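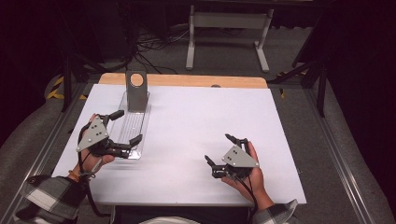 The Jullbridge Trackway

The Jullbridge Trackway is a prehistoric timber path preserved in peat on the southern edge of Wumau Fen. It was built in the late Neolithic, when the fen was a good deal wetter than the grazing country one sees there now, and it carried people on foot between two low islands of firm ground. The surviving stretch is 800 metres long, and a fair portion of it is in remarkably good order (the adze marks on some of the planks are as crisp as you could hope for).

Discovery

Peat cutters working the Bellier drain came upon the first planks one April, and to their lasting credit they stopped digging and covered the timbers with wet sacking until somebody could come and look. Tree-ring dating of an oak plank later gave a felling year of 2768 BC, placing the trackway among the older timber structures in the district.

Construction

The builders drove pairs of crossed ash pegs into the soft ground, laid long poles between them, and set split oak planks on top, end to end, to make a walkway barely wider than a person's shoulders. Hazel was used for the lighter pegs, much of it straight and even enough to suggest that the neighbouring woods were coppiced with some care.

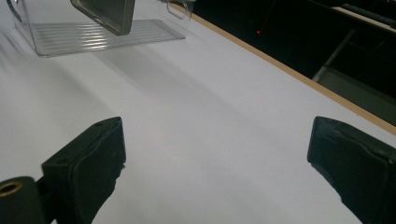

Why did the wood survive for so long?
Waterlogged peat holds very little oxygen, and the fungi and bacteria that would ordinarily rot timber can't do much without it.

Finds beside the path include a flint axe, a cracked wooden bowl and a bundle of hazel rods tied with twisted bark. The bowl has drawn the most affection over the years, being such a homely sort of thing, and it is usually called the Omerović bowl after the farm on whose land it lay.
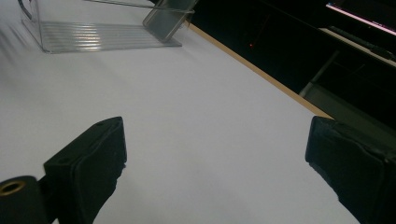 A second bowl, smaller and much more worn, came from the peat 2 metres further east. Whether the pair were lost by travellers or put there as offerings is still argued over, and both views have their loyal supporters.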